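Open day at the Prarkholm horse clinic

We drove over to Prarkholm on Tuesday, April 14, 2026 for the spring open day. The clinic runs one every year for owners within reach of Ninmont, and this was our first time. Three of us went from the yard. We keep mares and two geldings, and one of the younger members has just bought a colt, so the morning talk was the main reason for going.

Getting there

The turning is easy to miss. If you are coming from the Ninmont side, go past the feed merchant and take the lane before the bridge. Parking was in the lower paddock, which was soft at the gate end. Trailers were sent to the hard standing behind the hay barn. Entry was free, and tea was 2 pounds with a biscuit.

We stayed the night before at a guest house in Ditness, as the first talk began early. The rooms are small and plain. There is a boot room with a drain in the floor, and they will do breakfast at six if you ask the evening before. 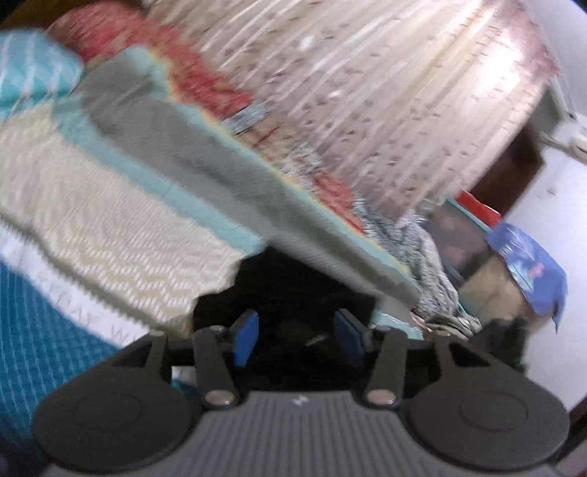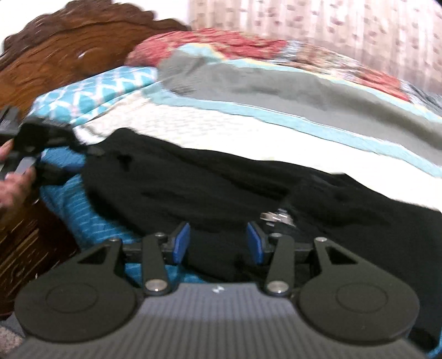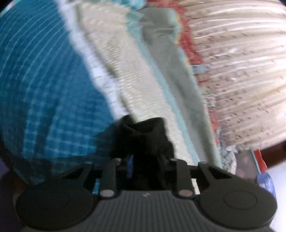 The morning talk

Margarida Cardoso is the senior vet and she gave the talk on foaling and the first day of life. She went through the three stages of labour and spent most of the hour on the second, when things can go wrong fast. Her advice was to ring the vet if there is no clear progress within twenty minutes of the waters breaking, and to ring straight away if you see a red, velvety bag at the vulva instead of a pale one. She would sooner be turned back at the end of the drive than called late.

The foal should be standing within an hour or so and sucking within two. The mare should pass the afterbirth within three hours. Keep it in a bucket with a lid so the vet can check that it is all there. She also covered colostrum. The clinic keeps a frozen store, and owners of mares with plenty to spare are asked to get in touch.

Someone asked about navel dipping. She uses dilute chlorhexidine and repeats it several times over the first day.

Round the buildings

After the break we were split into groups. Ours was led by Custódio Godinho, who looks after the yard. The clinic has 19 boxes, four of them large enough for a mare with a foal at foot. These have rubber matting, deep straw banked up at the walls, and a window through to the night office.

The knock-down room is next to the theatre. The walls and floor are padded, and the horse is moved on an overhead hoist. Custódio ran the hoist up and down the rail for us with nothing on it. It is slower than I had imagined.

The new scales are set into the floor of the corridor, so horses walk over them without much fuss. He said most owners guess their horse's weight too low, and then underdose the wormer. The laboratory was open as well. Kurniawati Mangundap does the worm egg counts there and had two microscopes set up for visitors. The practice did 2,725 counts last year and hopes to reach 4,000 this year. Samples should be fresh, with the air squeezed out of the bag, and kept cool until they are handed in.

Afternoon

The Cob demonstration was led by Graça Loureiro, using Amaral, a grey gelding who lives at the clinic and is used for teaching. She showed how to take a pulse under the jaw, how to listen for gut sounds on both sides, and how to put on a foot poultice that stays put. Several people had a go at the pulse. It took me three tries to find it.

There was meant to be a dentistry session too, but the dentist had been called out and it was dropped. A handout was left on the table. It suggests a check once a year for most adult horses and every six months for youngsters and the very old.

Going again

The next event is an evening on winter feeding in December. Places are limited and need to be booked with Margarida Pinheiro in the clinic office. Dogs are not allowed on site, and sturdy footwear is needed for the yard tour.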